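Home Forums Hardware Members Log in
Search this forum Advanced Go

Clurero hand-held gripper kit, worth it?

lmac_bench
We bought the two-hand Clurero kit in January through Luvolville. 8 weeks of use now. Posting because I couldn't find a review when I was deciding.

Good points first. Setup took one afternoon. The fingers open wide and the spring is light enough that my hand doesn't ache after a session. Support answers email the same day.

Bad points: the pads. They have a fuzzy surface, and I think they shed or at least pick up dirt and drop it again. Also no spare pads in the box.
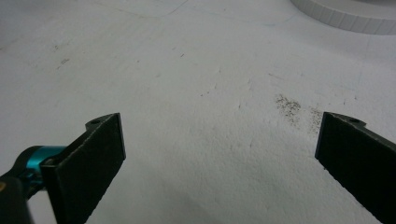
Pads come on an angled bracket with a small hole near the top of it, and I assumed I could swap them with one screw. The manual says to send the whole finger back. My board is white and matte, so any grit shows up right away, like the dark speckled patch by the right finger. I wipe it down and there's more by lunch. Has anyone fitted a different pad?

Lợi Mạc

hinds_fan
What makes you think it's the pads? Grit on a table is grit on a table.

lmac_bench
Fair. I haven't tested it. The stuff is gray-brown and the pads are black, so it may not be them at all.

janaina_a
We have 5 of these at Kudelden and I don't see shedding. What we did see was crumbs off the props. Are you handling anything baked, or unglazed pottery?

The return policy on fingers is real and it's annoying. We were without one pair for 2 weeks. I would still buy the kit again over the Hinds one, which is heavier and pulls your wrist down by the end of the day.

Janaína Aguiar

hinds_fan
Disagree on the Hinds. Heavier, yes, but the pads are rubber and they come off with a hex key. I paid 40 for a full set of spares. If you do this every day, that matters more than weight.

lmac_bench
Small stuff mostly. Ornaments on cords, dishes, a strap, that kind of thing. The task I'm on now is hanging things on a stand.

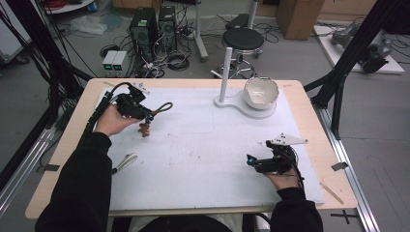 Left hand carries, right hand steadies if it has to. For this sort of work I would rather have the light gripper. A thin cord is hard to hold with any of them, and the fuzzy pads do grip it better than the bare plastic ones I tried before.

The bowl next to the stand has a chipped rim, so janaina_a may be right about where the grit comes from. I'll swap it out and see.

janaina_a
Try that first. Also check where your cables run. Ours dragged across the board until we clipped them to the table edge.

old_cog
The cables are my complaint with this kit. Two of them, stiff, and you feel it when you reach across. For the price it should be wireless.

hinds_fan
Wireless drops out. I'll take the cable.

old_cog
Mine never dropped out. Different brand though.

lmac_bench
I don't mind the cable. I asked Luvolville about selling the pads on their own and they said they would pass it on to Clurero. If I get a part number I'll put it in this thread.

Related threads
Clurero finger return, how long did yours take
Hinds rubber pads: part numbers
Cable clips that hold on a thin table edge
Wrist pain after long sessions
Luvolville shipping times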